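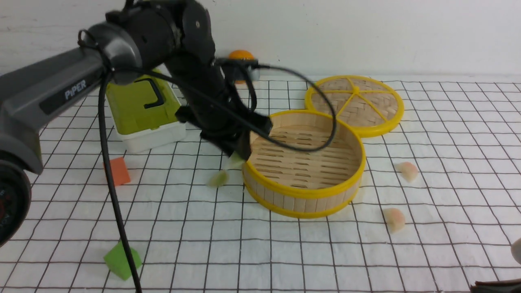
Projektbericht: Gedämpft oder gekocht? Garverfahren in der Gemeinschaftsverpflegung
Projektgruppe 2, Betreuung: Trygve Tveit
Abgabe: 6. Juli 2025

1. Ausgangslage

Die Mensa am Standort Osside kocht Gemüsebeilagen bisher überwiegend in Wasser. In einer Befragung im Dezember war die Beilage der am häufigsten kritisierte Teil des Mittagessens. Genannt wurden vor allem eine zu weiche Konsistenz und wenig Eigengeschmack. Unsere Gruppe sollte prüfen, ob Dämpfen unter den Bedingungen einer Mensaküche eine brauchbare Alternative ist.

2. Vorgehen

Wir haben Brokkoli, grüne Bohnen und Möhren verglichen. Je Durchgang wurden 500 g geputztes Gemüse gegart, einmal in leicht gesalzenem Wasser und einmal im Dämpfeinsatz. Die Stücke wurden vorher auf gleiche Größe geschnitten. Den Garpunkt haben wir durch Einstechen mit einem Spieß bestimmt, immer durch dieselbe Person. Insgesamt kamen 16 Durchgänge zustande. Die Ware stammte vom Gemüsehandel Mujić, der auch die Mensa beliefert.

Zur Verkostung wurden die Proben verdeckt ausgegeben. Es liegen 81 ausgefüllte Bögen vor. Bewertet wurden Farbe, Biss, Geschmack und Gesamteindruck.

3. Ergebnisse

Beim Brokkoli lag die gedämpfte Probe in allen vier Punkten vorn, am deutlichsten beim Biss. Bei den Bohnen fiel der Unterschied kleiner aus. Mehrere Personen fanden die gedämpften Bohnen zu fest, obwohl der Spieß sich leicht einstechen ließ. Bei den Möhren gab es beim Geschmack kaum einen Unterschied, die gekochte Variante wurde sogar etwas öfter als angenehm gewürzt bezeichnet. Das dürfte am Salz im Kochwasser liegen. Die gedämpften Proben wurden erst nach dem Garen gesalzen.

Die Garzeit war beim Dämpfen in allen Durchgängen länger. Wenn der Deckel zwischendurch geöffnet wurde, verlängerte sie sich weiter.

4. Probleme

Die ersten beiden Durchgänge mit Bohnen mussten wiederholt werden, da der Einsatz zu voll war und die Bohnen in der Mitte roh blieben. Außerdem haben wir die Warmhaltezeit zunächst nicht berücksichtigt. In der Mensa steht das Gemüse vor der Ausgabe noch im Wärmewagen und gart dort nach. Dazu haben wir nur einen Versuch mit Brokkoli gemacht, er verlor deutlich an Farbe.

5. Empfehlung

Für Brokkoli empfehlen wir die Umstellung, mit kleineren Chargen und kürzerem Warmhalten. Für Möhren sehen wir keinen Grund, das Verfahren zu ändern. Bei den Bohnen sollte die Gruppe im nächsten Semester mit längeren Garzeiten weiterarbeiten. Die Küchenleitung in Fosuvthorpe hat angeboten, dafür ihren Kombidämpfer zur Verfügung zu stellen. Die Rohdaten und der Verkostungsbogen liegen im Anhang.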